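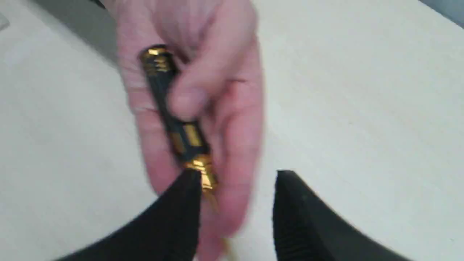 Black and gold piece going in by hand, tip down between the fingers

Hi Segundo, hi all,

Segundo Arboleda wrote:
> Does yours still drop things after the handover? Ours let go 6 times out of 46.

Yep, same fault here! The Droltetti says "grip closed" before the fingers have finished moving, so the arm takes off early (and my thumb was still in there, ouch). I've added a 300 ms delay and dropped the closing force to level 2 while I sort it out. Keep your hands clear, mate.

Cheers,
Tomos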